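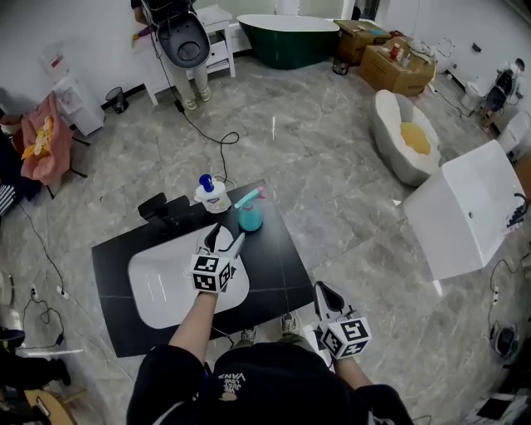 The seven-minute bathroom, and other promises

January
By Usa Inthanon

Every new year the same advice comes round again, dressed up with a different name. This time it's called the Eno method, and three of you have already forwarded me the link. You clean your bathroom for seven minutes a day, every day, in a fixed order, and in return you never have to do a "big clean" again. There is a chart. There is a timer you can buy from Kenineo, shaped like a pebble. There is, of course, a refill club.

I've been writing this newsletter long enough to be suspicious of anything that comes with a refill club, but I did try it. I kept it up for 29 days, which is longer than I kept up the sourdough, and I have some thoughts.

The first is that seven minutes is a fib. It's seven minutes once you have the cloths in one place, the spray in another and the bath mat hung up out of the way. Nobody's timer starts when they go looking for the cloths. Mine took 15 minutes most mornings, and on mornings when somebody else wanted to use the sink it took as long as they wanted it to.

The second is the order. The Eno chart says mirror, basin, taps, loo, floor. I can see the sense in leaving the floor until last and I can see the sense in using a different cloth for the loo. Past that, I don't believe it matters in the slightest. I swapped mirror and basin for a week to see whether the sky would fall in. If you do the mirror first you splash it again when you rinse the basin, and any child could have told them that.

Then there's the question of products, where my patience really ran out. The starter box has four bottles: one for the basin, one for taps, one for glass, one for "daily freshness". I read the backs of all four with my glasses on. Basin and taps list the same things in the same order. The glass one is thinner and smells of pears. I couldn't work out what daily freshness was supposed to do, and when I wrote to ask, I got a reply thanking me for being part of the family.

Boonsong Khamphan, who some of you will remember from the letters about descaling, has cleaned guest houses in Pranbridge for most of his working life. I asked him what he carries. Washing-up liquid, white vinegar, a tub of bicarb, an old toothbrush. He keeps the vinegar well away from natural stone, because it eats into it, and he never lets it anywhere near bleach. He'd looked at the Eno chart before I rang. "It's a chart of wiping," he said.

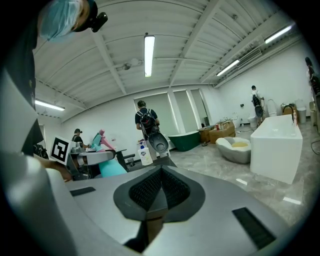

He did make one point in its favour, so in fairness I'll pass it on. Limescale is easier to shift when it's new. A tap wiped dry at night doesn't get that crust round the base, and a crust that has sat there since summer will take you half an hour and a fair bit of swearing. So a little and often does work, for taps. My own taps did look better at the end of the month and I'm not too proud to say so.

What I don't accept is the leap from there to everything else. Grout didn't care how often I wiped it. Neither did the sealant along the bath, which has been going grey since we moved in and wants cutting out and doing again. The extractor fan was as furry on the last day as it had been on the first, since the chart doesn't mention looking up. I did the fan with a vacuum nozzle in the end, with the power off, and it made more difference to the smell of the room than any amount of pears.

The Eno people like to quote a survey of 2,606 households, in which nearly everyone who stuck to the method said their bathroom felt cleaner. I've looked for this survey. I found the number repeated on a lot of pages and the questions printed on none of them. I'd like to know how many gave up, for a start, and whether anybody checked a bathroom or just asked the person who'd been scrubbing it. If I'd spent a month on my knees I'd say it felt cleaner too.

Chutima Rungrueang wrote in to say I'm being unfair and that the daily habit has stopped the rows in her house about whose turn it is. I believe her. That seems to me a good reason to have a rota, and you can have one of those for the price of a pencil. Lakmal Rathnayake wrote to say he bought the pebble timer and it stopped working when it got damp. It's a bathroom timer, Lakmal. Send it back.

So what am I keeping? I dry the taps before bed. I leave a cloth by the basin, a plain one, and wash it hot with the towels. I do the loo twice a week, and I've put the fan on the calendar for spring and autumn. The bottles I'll use up, as I paid for them, and I'm starting with the basin one on the taps to see if anyone arrests me.

I haven't renewed the refill club. Leaving it took two emails and a phone call, and they offered me a free pebble to stay. If you joined through the January offer, look at your terms now, as the trial rolls over into a full year unless you cancel in writing.

Next time I'll be looking at the Thammasiri mop, the one with the bucket that spins. Sombat Jaidee has lent me his and says I'm going to love it. We'll see. If you own one and have had it longer than a year, write and tell me whether the pedal still works.

You are receiving this newsletter because you signed up on our website. To change how often you hear from us, or to unsubscribe, use the link in your welcome email. We use cookies to remember your preferences.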